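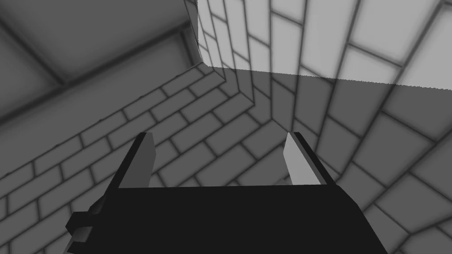

Cell Setup & Maintenance > Grippers and Tooling

Wrist cam view in the sim, fingers look splayed

kianoush_z
Setting up our virtual copy of the Civska cell before we touch the real one, and the fingers bug me. The left one leans out left, the right one leans out right, and I've got nothing gripped. Body is the plain black block, clip on the left side. Is my finger mount off or is this just how it looks?

tumelo.m
Could just be the lens. Put a wide field of view that close and anything upright near the sides tips outward. What's yours set to?

kianoush_z
Whatever the Caldeira template came with, I never touched it. Opening is set to 100 mm.

petronella_s
I'd check the mount anyway! We had a 3 degree error in our finger file at Woltcombe and everyone blamed the camera for weeks. Close the fingers all the way and see if the faces meet flat.

tumelo.m
Sure, but change the camera first, it takes ten seconds. No sense pulling the model apart over a lens setting.

petronella_s
Closing a gripper takes five, lol. And it tells you something about the part you're going to bolt on.

tshepo_n
Different gripe: the right inner face is nearly white and the left one is gray. If you're planning to find finger edges from this view, sort your lights out. Also swap the brick texture for something plain, all those grout lines drove my edge finder nuts.

kianoush_z
OK, closed them and the faces meet flat top to bottom. Narrowed the view too and most of the lean went away. Bricks are staying until I've done the lights (I kind of like them).

petronella_s
Fine, Tumelo gets this one. Still check the real fingers with a square when you mount them.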